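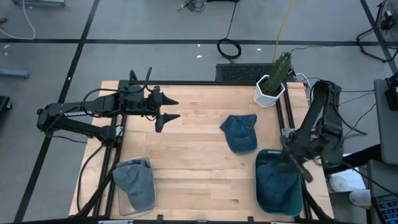
*Two-arm bench, Stomthorpe site: caps and bins.*

# Muvo Soft Goods – sample release

Muvo is a recording and labelling service for two-arm table-top manipulation, sold by Sulon. This repository holds the sample release that goes with the soft goods package. It is meant for customers who want to check the format, the labels and the general quality before ordering a full collection on their own items.

Last revised 5 May 2021.

## Contents

The release contains 2144 episodes. Of these, 792 involve caps; the remainder cover towels, fleece and other loose fabric. A further 222 episodes are held back for scoring and are not in the download.

| Folder | What it holds |
|---|---|
| `episodes/` | One folder per episode: video, joint positions, gripper opening |
| `labels/` | Start and end times of each step, outcome, operator notes |
| `calib/` | Camera and arm calibration, one file per recording day |
| `tools/` | Reader, viewer and format checker |

Video comes from a fixed view of the bench and from views at the grippers. All streams in an episode share one clock. Joint positions are stored in radians and gripper opening in metres.

## Tasks

- `cap_to_bin` – pick up a cap from the table and place it in a bin
- `cap_between_bins` – move a cap from one bin to the other
- `fabric_lift` – grasp loose fabric and raise it clear of the surface
- `fabric_fold` – fold once, with both arms

Items are placed by hand before each episode. The starting layout is not measured, so positions should be taken from the first image of the fixed view if they are needed.

`fabric_lift` is the task most people ask for and also the hardest to label. With thick pile the fingers may close on the surface fibres only, and the grasp looks sound until the arm rises. We mark the step `grasp` as complete when the gripper has stopped closing, and record separately whether the fabric was held. Earlier drafts used one label for both and the results were of little use for training.
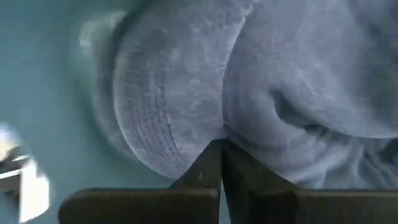 The same rule applies to caps, although there the usual fault is different: the brim catches on the rim of the bin and the cap turns as it is released. Such episodes are labelled `placed_rotated` and count as a success for `cap_to_bin` but as a failure for `cap_between_bins`, where the final position matters.

## Reading the files

```
python tools/read.py episodes/<id> --view fixed
python tools/check.py episodes/
```

The checker reports missing frames, clock jumps and labels that fall outside the recording. It makes no changes to the files. A clean run prints only the number of episodes read.

## What a paid collection adds

The sample was recorded with our own items. In a paid collection the customer sends the goods and agrees the task wording with us before recording starts. The price covers recording, labelling and one round of corrections. Extra correction rounds are charged per episode. Collections are delivered in the same layout as this release, so code written against the sample should run unchanged.

Labels are checked by Amissah under contract. Their reviewer sees the video and the label file but not the operator notes.

## Known problems

- 18 episodes recorded in February have a late start on the gripper view. They are listed in `labels/late_start.txt` and can be skipped with `--skip-late`.
- Gripper views go out of focus at very short range. This affects most fabric episodes at the moment of contact.
- The lighting is that of an ordinary workroom and was not controlled.
- Caps in clear bins and caps in coloured bins share the same task label. Bin type is recorded in `meta.json` under `bin`, but the field is empty in older episodes.
- Failed attempts are kept. Filter on `outcome` if they are not wanted – do not filter on episode length, as several good folds are slow.

## Not suitable for

Force control work. No force or torque readings are stored, and motor current was not logged. The release should also not be used to compare arms from different makers, as every episode comes from the same bench.

## Terms

Free for evaluation and internal research. Redistribution needs written consent from Sulon. Models trained on the sample may be used commercially once a Muvo collection has been ordered; until then they are covered by the evaluation terms in `LICENCE.txt`.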